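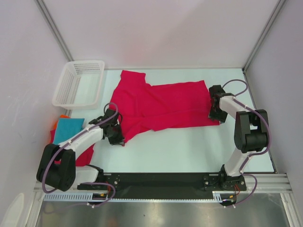 Informe de la visita técnica al centro de demostraciones de Guérin

Fecha de la visita: 17 de diciembre de 2025
Entidad visitante: Fundación Brunia, Área de Formación Profesional
Redacción: Secretaría técnica del Área

A invitación de la empresa Guérin, una delegación de la Fundación Brunia visitó las instalaciones que esta mantiene en el polígono de Fundale, dedicadas a la enseñanza de tareas manuales a robots de dos brazos. La delegación estuvo compuesta por 11 personas, entre profesorado de los ciclos de automatización y de confección y personal técnico de la Fundación. El presente informe recoge lo observado y las cuestiones que se trasladarán al claustro.

Recepción y presentación

La delegación fue recibida por doña Funmilayo Akpan, responsable de operaciones del centro, quien expuso durante media hora el origen del programa Imine, nombre con el que la empresa designa su línea de trabajo con textiles. Según explicó, la actividad comenzó con piezas rígidas y pasó después a las prendas de vestir, a petición de una lavandería industrial de la comarca. El objetivo declarado para el ejercicio en curso es reunir 2.000 demostraciones completas de extendido y plegado de camisetas. No se facilitaron datos económicos, extremo que ya se había advertido en la carta de invitación.

La señora Akpan insistió en la diferencia entre programar un movimiento y mostrarlo. En el primer caso, un técnico escribe las posiciones por las que debe pasar el brazo. En el segundo, una persona realiza la tarea a distancia, con unos mandos que reproducen la forma de los brazos, y el sistema registra las posiciones junto con las imágenes de las cámaras. Con el conjunto de registros se entrena posteriormente un modelo.

Recorrido por la sala de teleoperación

El recorrido se efectuó en dos grupos por razones de espacio. Cada puesto consta de un recinto con los brazos y de una mesa contigua para el operador. La formación inicial de un operador dura 33 horas, de las cuales una parte se dedica a ejercicios sin prenda: cerrar la pinza, acompasar ambas manos, devolver los brazos a la posición de reposo. El profesorado de confección preguntó si se valoraba la experiencia previa en taller. La respuesta fue afirmativa, aunque no constituye requisito de acceso.

Doña Thảo Vi, instructora de operadores, dirigió la sesión práctica. Describió la secuencia que se enseña en el centro: tomar la prenda del montón, localizar dos puntos de agarre, tensar, posar sobre la superficie y alisar antes de iniciar el primer pliegue. El paso que más repeticiones exige es el segundo. Una camiseta arrugada oculta sus propios bordes, y un operador principiante tiende a cerrar la pinza sobre una doble capa de tela, con lo que arrastra el cuerpo entero de la prenda al tirar.

Se explicó asimismo el criterio de descarte. Una demostración se anula si la prenda cae fuera del área de trabajo, si el operador interrumpe el movimiento durante demasiado tiempo o si el resultado no coincide con el modelo acordado. Las vacilaciones breves y las correcciones se conservan, puesto que interesa que el sistema disponga de ejemplos de cómo se rectifica un mal agarre.

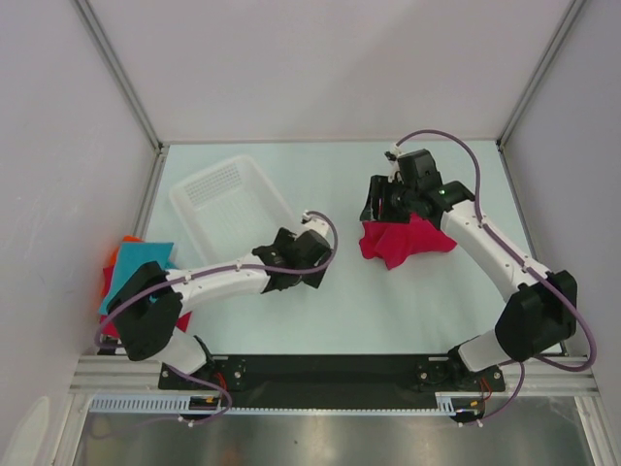
La disposición del material en cada puesto fue objeto de varias preguntas. Doña Thảo Vi indicó que el contenido del recinto se acuerda antes de cada tanda y se anota en una hoja de puesto, con el orden de las prendas y su colocación de partida. En el puesto de textiles se trabajaba con telas de colores vivos, fáciles de distinguir sobre una superficie clara: una roja bajo la pinza del brazo derecho y, junto a la pared izquierda, un montón con piezas en azul verdoso, naranja y rojo. La cesta blanca de plástico estaba vacía. El profesorado de automatización se interesó además por el guiado del cable morado, sujeto con clips blancos al antebrazo y con un bucle amplio a la altura del codo, solución que podría trasladarse a los equipos del aula taller.

Prueba a cargo de los visitantes

Cuatro miembros de la delegación pudieron manejar los mandos bajo supervisión. La tarea propuesta fue levantar una tela por un extremo y volver a posarla. Tres lo lograron tras varios intentos. La dificultad señalada por todos ellos fue la ausencia de tacto: la tela no ofrece resistencia apreciable en el mando y es preciso fiarse de la vista para saber si está sujeta. Una profesora de confección observó que en el taller se trabaja a menudo sin mirar, guiándose por la yema de los dedos, y que por ese motivo sus propios hábitos le resultaron de poca ayuda.

Cuestiones planteadas en el coloquio

Se preguntó por la titularidad de las grabaciones cuando el operador es alumno en prácticas. La empresa remitió al convenio tipo, cuya copia se solicitó y queda pendiente de recepción. Se preguntó también por la ergonomía del puesto. Los turnos se organizan con pausas obligatorias, y la altura de los mandos es regulable. A juicio de esta Secretaría, la información sobre este punto fue insuficiente y convendría ampliarla antes de suscribir cualquier acuerdo.

Propuestas

Se propone al claustro estudiar la incorporación de 2 plazas de prácticas en el centro de Fundale, una por cada familia profesional, condicionada a la revisión del convenio. Se propone igualmente invitar a doña Thảo Vi a impartir una sesión sobre criterios de calidad en demostraciones al alumnado de segundo curso.

La Fundación Brunia agradece a Guérin la atención dispensada. Las observaciones al presente informe podrán remitirse a la Secretaría técnica hasta el cierre de diciembre.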